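Short thread on a result from our two-arm sorting work at Cilen. The question was how much of the training data should come from layouts where the objects are scattered, and how much from tidy starting positions.

The task: capped containers on a table, two bins at the far side, one arm on the left and one on the right. Each container has to go in the correct bin. We collected 100 demonstrations in February and trained the same policy twice.

Policy A got 100 tidy demos, all started from a grid. Policy B got a mix - 40 tidy, 56 scattered, and the last few with containers touching each other.

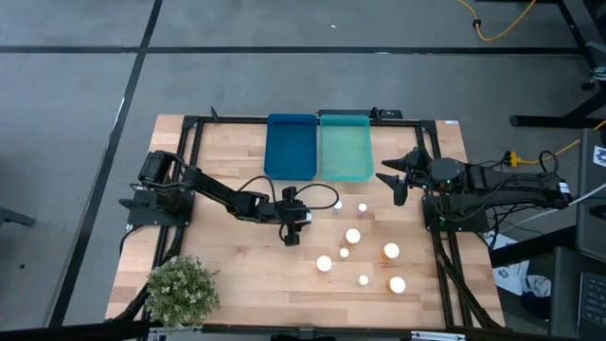
Does the mixed policy get worse on tidy layouts?

Slightly. Over 20 tidy trials it finished one fewer than Policy A, and we don't read much into a gap that small.

On scattered layouts the order flips. A reaches for where the next grid spot would be and closes on nothing. B finished most of its trials, and its failures were mainly small containers tipping when a finger came down on the cap.

Handling between arms is still weak. Both policies sometimes send both arms to the same container and then wait. We are labeling those cases by hand now.

Next run uses the Plasel bins and the same split. Numbers go in this thread when it's done.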